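Plaltiteo's wide-body kit for the Pritchard coupe is finally real

Saturday, December 20, 2025

I've been bugging the folks at Plaltiteo about this one since July, and yesterday the email landed: the wide-body kit for the Pritchard coupe is done, priced and open for orders. If you own one of these cars and you've been staring at those skinny rear fenders for as long as I have, go make yourself a coffee first.

The kit comes in 4 main pieces per side, plus a front lip and a rear diffuser. The rear fenders get 2 extra inches each (measured at the widest point, I asked), and that's enough to tuck a properly wide wheel under there without the tire poking out. I drove the development car around the Lerevgate industrial park for an afternoon back when it was still in gray primer, and even like that people were rolling down their windows to ask what it was.

Paint is up to you. Everything ships in primer, and Plaltiteo says the panels need very little sanding if you go with one of the shops on their list. I'd still budget for a day of prep, but then I'm the guy who repainted his own mirror caps three times. 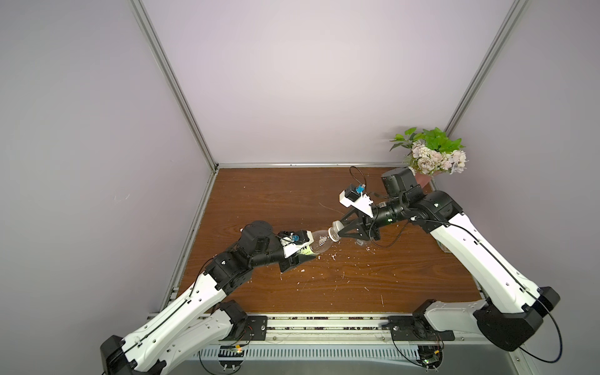
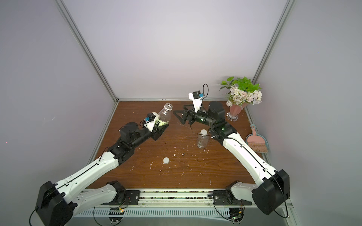
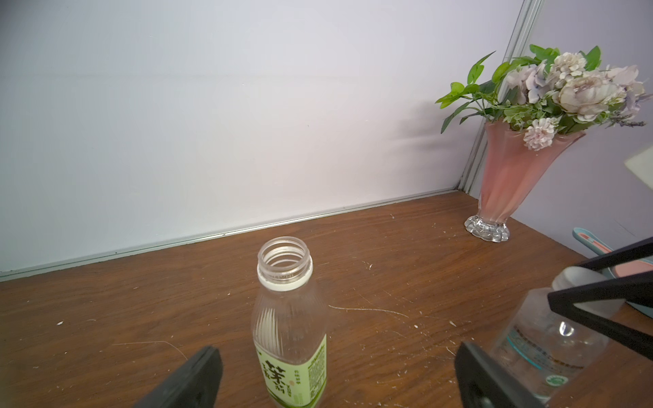
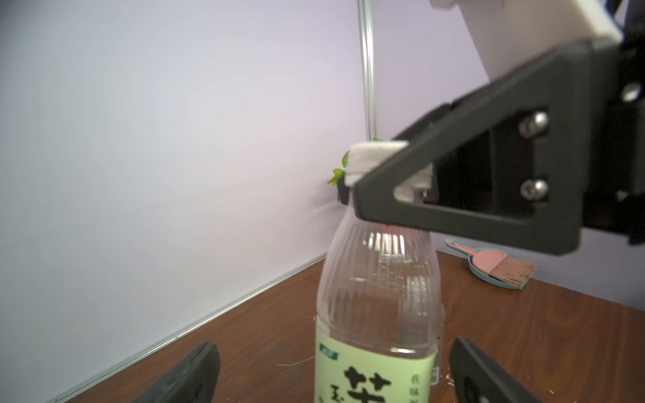

Robot arms and a clear plastic bottle at a wood-grain tabletop, first and last photos

Now the money. The front lip and diffuser on their own are $2,000, and you can add the fenders later if your wallet needs a breather. Plaltiteo is quoting the full set by request for now, which I don't love! Just put the number on the page, guys. They tell me a proper price list is coming once the first batch is out the door.

That first batch is 13 kits, all fitted in-house at the Fekdale shop. After that they'll start shipping to installers. You do have to cut the rear quarters, so there's no going back to stock without a welder and a lot of patience, and if your car is leased this one isn't for you.

Wheels aren't included. The development car sat on a forged set with a brushed finish, and I liked it a lot more than the gloss black they were trying over the summer. I've asked for the exact offsets and will add them here when I get them. Orders go through the Fekdale front desk, by phone or in person, and they're closed Mondays.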